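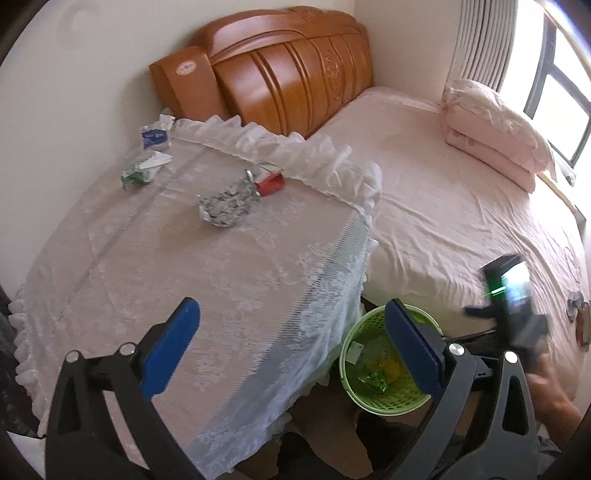
Lace table by the bed, wrappers at the far end.

25 February 2024
To: Urnik household list
Subject: Re: bedside tables

> Does a lace cloth make sense next to a bed? Mine (from Kiiskinen)
> slides off every time I reach for a tissue.

It makes sense if you like picking packets out of ruffles. A tablecloth next to a pillow turns into a snack counter by September, and the frill is very good at hiding the evidence. I now clear the wrappers first and do the bed second - the other way round, the crumbs get a fresh sheet.
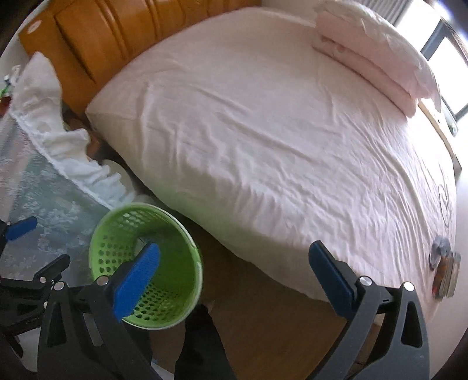
The quilt I fold thick and leave up near the head end, where it can't drag the cloth down with it. As for sliding, I'd try a layer of felt under the lace. Prutik sells it in pieces up to 32 inches wide, in a pink no one has ever asked for.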